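About Stomeck

Cables. We sort them, coil them, label them, box them up and send them back. Started at a kitchen table, Cyrill Pfister and one very tangled drawer of chargers. Now a proper workroom, good long tables, shelves to the ceiling on one side.

What we do

Offices move, schools close out a term, a shop changes its registers — and somebody ends up with a crate of leads that all look the same. Send us the crate. We check every one, coil it, tie it, put it in a bin with its own kind. You get the bins back with a list on the lid. Dead ones go to recycling unless you want them.

Biggest job so far: 4000 cables for Trellovier, three floors of desks. Smallest was a shoebox. Same price per cable either way. Minimum order is 70, sorry, the shoebox was before we had a minimum.

How we work

Over-under coils for anything long. Plain loops for short stuff. No tight wraps around the plug, ever, thats how they break. White with white, black with black, then by connector. Open bins on the table while we sort, lids only go on at the end. Soft ties, reusable, included.

We get asked about adapters. Yes, we take them. Separate bag please.

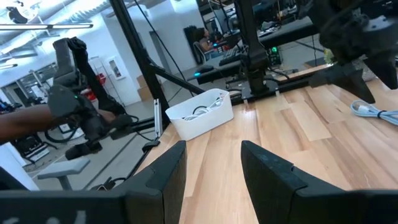 Wood tabletops, by the way, are Cyrill's thing. Steel was cold on the arms and everything slid. We oil them every December when it's quiet and the whole place smells of it for a week.

Who we work with

Trellovier, as above. Mạch, for their rental kits — 46 kits, each one checked between hires. Olemora sends us a box most months and usualy forgets the list, we make one.

Drop-off and mail-in

Mail-in is easiest. Pack the crate so nothing sharp is on top, put your name inside as well as outside. Drop-off until 4 pm, ring the bell twice. Orders over 800 cables, write first so we can clear a table.

Prices are on the price page. New ones going up soon, old ones hold until then.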